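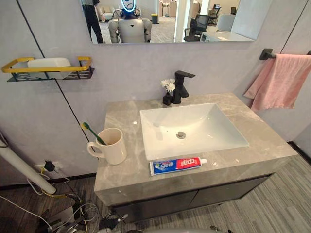
Irnia Interiors: the Vanity Album

I have wanted to do a page on small vanities for ages, and this one finally pushed me into it! Everyone saves up for the kitchen and then the poor basin gets whatever money is left, when it's the spot you stand at first thing every morning. The colours here are about as quiet as they come, grey stone and a pale grey wall, so the yellow rail on the little wall shelf really sings. I love that. One cheerful bit of colour and the rest of the corner can stay calm.

The stone
Grey marble with light veining, and a good thick slab of it. Archana Rastogi chose it at the Dönmez yard in August, after she had already said yes to a plain white top and then changed her mind in the car park. The veining is gentle enough that a toothbrush mug or a hairbrush won't fight with it. We use a pH-neutral cleaner and a soft cloth on marble, and we keep lemon and vinegar well away.

The basin
White, rectangular, set in from underneath with smooth sloped sides. I'm a huge fan of this shape for a busy household, as there's no rim sitting up on the bench and you can sweep crumbs of soap straight in with your hand. The chrome drain is a plain round one, easy to replace if it ever gets scratched.

The tap
Matte black, single lever, flat spout. Eduardo Ocampo talked us into the flat spout (he has fitted plenty of them and is very persuasive over a sausage roll) and I've come right around to it. Hard water marks do show on matte black, so give it a wipe at night with the hand towel and you'll be fine.

The flowers
Small white ones on thin dark stems in a small black square vase, tucked in beside the tap. Analyn Cruzado does our styling and she always goes for something low and simple at a basin. A vase with square sides sits nicely against all the other straight lines, and the black picks up the tap!

The mirror
Frameless, and wider than most people would dare. Go bigger than you think. Maëlys Aubert drew this one up two sizes smaller to begin with and we taped both outlines on the wall before anybody ordered glass. Masking tape, ten minutes, best test there is.

What it costs
People always write in to ask, so: the shelf and its fixings were $200, the tap and drain together were $800, and the stone, cut and polished with the basin hole done, was $2500. Fitting took 2 days. Glass is priced separately, and it depends a lot on whether your wall is straight. (Ours never are.)

From the comments

Cherry Mae Espiritu: Oh that yellow! I've got a plain black shelf over my basin and now I'm looking at it sideways. Would a rail be easy to respray?

Reply from Irnia: Very. Take it off the wall, rub it back lightly and do two thin coats. Send us a photo when it's up!

Page updated 2nd November. The laundry album is next, starting with the Broltero tub and the narrow benches at Grirkach.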